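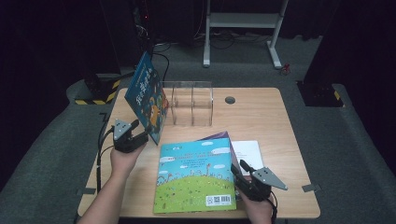
Kenell hand-held gripper pair in use on a book-sorting task, picture books and a clear two-compartment organizer on the table.

Kenell Hand-Held Gripper Pair
Demonstration collection for two-handed manipulation research

Overview
The Kenell pair lets a person record two-handed demonstrations without a robot in the room. You hold one gripper in each hand, do the task, and the recordings are used to train a policy which is then run on two arms. That is the claim, and plenty of suppliers make it. We sell the pair, and we also ran our own tests before agreeing to list it, so this page carries the results alongside the specification. Some of them are less flattering than the brochure.

What we tested
Kenneth Mangubat and Randa Smadi ran the trials at our Drodton workshop. The task was tidying: picture books start flat or leaning on a table and have to end up standing in a divided clear box. Books were picked because they are awkward. A thin cover lying flat gives a jaw very little to get hold of, and a glossy one slides when pushed. One gripper usually has to steady the book while the other gets under an edge.

We recorded 1,355 demonstrations with the hand-held pair. The comparison set was collected by remote control of the arms themselves, with the same books and the same table. Both sets were used to train the same Akl policy with the same settings.

Results
Collection was clearly quicker by hand. Nobody disputes that, and we would be suspicious of any test that found otherwise. New operators were producing usable recordings after 15 minutes of practice.

Policy performance is another matter. On books that started upright or leaning, the hand-held set did as well as the remote-control set. On books lying flat it did worse, and the gap did not close when we added the last few hundred demonstrations. Randa's view is that people cheat without meaning to: they tilt the wrist in ways the arms can't follow, and the policy learns a movement it can't carry out. Kenneth thinks the force is the problem, as a person feels the cover start to bend and the recording doesn't. We have not run the test that would settle it.

We also saw no sign that skills learned on one set of books carried over to a much larger or heavier one. The maker's paper suggests they do. It used 3 test objects, all close in size to the training ones, and we don't think that supports the sentence in the abstract.

What this means if you are buying
If your task is picking things up that already stand proud of the table, the pair will probably save you a good deal of time. If it depends on sliding, prying or pressing, budget for some remote-control data as well. Please don't buy on the strength of the published success rates alone — ask what the starting positions were.

Known limits
• Recordings with fast wrist turns had to be thrown out more often than the manual says.
• Position tracking drifts when both grippers are held close together for long spells. The software flags this, though not every time.
• The jaws open wide enough for most children's books. Thick annuals are a struggle.
• Cables need managing. Operators who let them hang free changed how they moved, and it shows in the data.

In the box
Two grippers, left and right
Two cables
Calibration card
Spare jaw pads
Licence for the Geluditz recording software, one seat

Software notes
Geluditz exports to the usual formats. The automatic quality score is switched on by default and we suggest switching it off. In our set it gave high marks to smooth recordings in which the book was never properly gripped, and low marks to several slow, careful ones that were perfectly good. Checking by eye took longer and gave a better training set.

Service
Jaw pads should be changed every 2,000 grasps. Recalibrate after any knock. Repairs are handled at Drodton.

Test data
The demonstrations, including the rejected ones, are available to buyers on request. The flat-book failures are in a separate folder and are worth watching first.

Page last revised January 12, 2018. A retest with the newer jaw pads is planned for February, and the results section will be changed whichever way it goes.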